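Incidencia: episodios de vertido rechazados por el validador (desfase entre cámara de muñeca y estado de la pinza)

Proyecto: Tatdale – recogida de demostraciones, tarea "verter líquido en vaso"
Puesto: Stilolville, celda 2
Componente: grabador Yorath
Prioridad: alta
Estado: resuelta, pendiente de cierre por Olent
Abierta: 07/10/2020

Descripción inicial

El validador rechaza una parte de los episodios de vertido al cerrar el lote. El mensaje es siempre el mismo:

ERROR sync: wrist_cam / gripper_state fuera de tolerancia, episodio descartado

En el último lote han caído 18 episodios. Los de apilado y los de abrir cajón, grabados en el mismo puesto y con el mismo operador, pasan sin avisos. El objetivo del encargo son 2,000 episodios válidos y la entrega es en February según el calendario de Olent (así figura en su hoja), de modo que no podemos repetir a mano todo lo que se descarte.

Comportamiento esperado: el episodio se guarda con la imagen de muñeca y el estado de la pinza alineados.
Comportamiento observado: la imagen llega tarde respecto al estado. El retraso crece a lo largo del episodio y vuelve a cero al empezar el siguiente.

Pasos para reproducir

Arrancar Yorath con el perfil de vertido.
Iniciar episodio por teleoperación.
Sujetar el vaso con la pinza y mantenerlo quieto.
Verter hasta la marca indicada en la ficha de la tarea.
Cerrar episodio y lanzar el validador.

No falla siempre. Los episodios cortos suelen pasar. Los largos, casi nunca.

Seguimiento

Entrada 1. Revisado el cable de la cámara de muñeca, que era lo primero que se sospechaba. Se cambia por uno nuevo y se fija de otra manera para que no tire cuando la muñeca gira. Sin cambios, el validador sigue rechazando episodios.

Entrada 2. Comprobado el reloj del equipo de grabación contra el del controlador del brazo. Están sincronizados. Se deja una grabación larga con el brazo parado y sin nada en la pinza, y el desfase no aparece. Queda descartado el reloj.

Entrada 3. Misma prueba moviendo el brazo por la trayectoria de vertido, con el vaso vacío y sin verter. Tampoco aparece. Esto es lo que más nos despistó, ya que hacía pensar en un problema de la tarea y no del grabador.

Entrada 4. Comparados los perfiles de Yorath. El de vertido tiene activada la compresión de alta calidad para la cámara de muñeca; los demás perfiles usan la normal. Se puso así al principio del proyecto porque el chorro se perdía con la compresión normal y el modelo no distinguía si estaba cayendo líquido o no. Con el vaso vacío la imagen cambia poco y el codificador va sobrado. Cuando hay líquido en movimiento y reflejos, cada imagen tarda más en comprimirse y se forma cola.

Entrada 5. Confirmado en el registro del codificador. La cola empieza a crecer cuando aparece el chorro y no se vacía hasta el cierre. Yorath pone la marca de tiempo a la salida del codificador, y ahí está el error: la imagen es la correcta pero lleva la hora equivocada.

Entrada 6. Se prueba a bajar la calidad como solución rápida. El desfase desaparece, pero en la revisión visual el hilo de líquido queda borroso en su parte más fina y las películas delgadas en la pared del vaso no se aprecian. No sirve para esta tarea. Se vuelve a la calidad alta.

Entrada 7. Cambio aplicado en el grabador: la marca de tiempo se toma al recibir la imagen, antes de comprimir. Además se reserva un segundo hilo para la cámara de muñeca. Se actualiza la celda 2 y se repiten vertidos largos con la calidad alta.

Entrada 8. Pasado el validador sobre la tanda de comprobación. Ningún rechazo por sincronización. Hubo 2 descartes por otro motivo (el operador cerró el episodio antes de terminar), que son correctos y no tienen que ver con esta incidencia.

Se adjunta fotograma de la cámara de muñeca para que Olent compruebe que el nivel de detalle es el acordado.

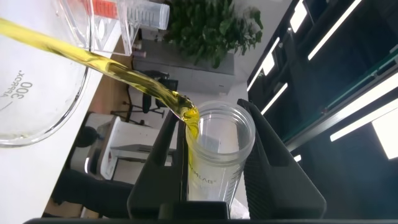 Cámara de muñeca, tarea de vertido: el chorro amarillo entra en el vaso sujeto por la pinza.

Lo que interesa revisar es el chorro en la zona donde se estrecha y la película de líquido dentro del vaso. Las dos cosas se distinguen, y con eso se puede etiquetar el inicio del llenado.

Entrada 9. Pregunta de Olent: si los episodios rechazados se pueden recuperar. En parte. Las imágenes están completas y en orden, solo falla la hora. Cuando se conserva el registro de captura del controlador de la cámara se puede reconstruir la marca original. Cuando no se conserva, el episodio se queda fuera. No se va a estimar el desfase a ojo – en esta tarea, el momento en que empieza a caer líquido es lo que el modelo tiene que aprender, y una etiqueta corrida estropea más de lo que aporta.

Entrada 10. Ejecutado el script de recuperación sobre los rechazados. Los recuperados van a una carpeta aparte, con el campo "ts_origen" a "reconstruido", para que quien entrene pueda incluirlos o no.

Pendiente

Actualizar Yorath en el resto de las celdas antes de seguir con vertidos. Hasta entonces, vertidos solo en la celda 2.
Añadir al validador un aviso cuando la cola del codificador crezca durante el episodio, sin esperar al cierre del lote.
Guardar siempre el registro de captura de la cámara junto al episodio.
Corregir la ficha de la tarea: sigue indicando el perfil antiguo.
Olent debe confirmar si acepta los episodios con marca reconstruida dentro del total o los cuenta por separado. La incidencia queda abierta hasta recibir respuesta.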